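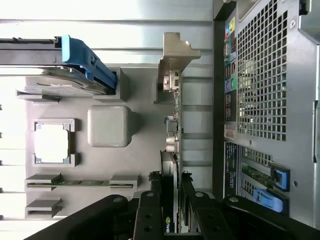 Last updated in September

I have been putting off writing about the family photos for so long that I think two of you have stopped asking, so let me make up for it now. When my aunt moved out of the house in Tredinton she handed me four shoeboxes and a biscuit tin, and said I was the one in the family who "did computers." Well, I do, a little. What I really do is worry about losing things, and I suppose that comes to the same.

The scanning took me most of the summer. I did it at the dining table in the evenings, with the radio on, and I got through 507 prints before I let myself stop. Some of them I had never seen before – my grandmother on a ferry, laughing with her mouth wide open, when every other picture we have of her looks like a passport photo. I sat with that one for a good long while, and I got no more scanning done that night.

The trouble with having them all on the old desktop is that they are all on the old desktop. I bought that machine when my youngest was in second grade, and it has been through 7 years of homework, tax returns and one very long phase of dinosaur games. So there is now a second copy on a drive at my sister's, and I'm slowly uploading a third to Nodum, which costs me less a month than a sandwich does. My sister keeps hers in the linen closet, under the good tablecloth. I didn't argue.

Naming the files was the part I enjoyed most, to my surprise. I started out with just the year, and then I couldn't help myself and began adding bits, so now there's one called "picnic, wrong shoes" and another called "Pestholm, before the rain." My cousins have been writing in with corrections (apparently that dog was never ours!) and I've fixed 20 of them so far.

I still have the biscuit tin to do. It's mostly negatives, and I need to find somebody who can lend me a scanner that takes them, so if you have one gathering dust, please write to me. I'll pay the postage both ways and send it back with a cake.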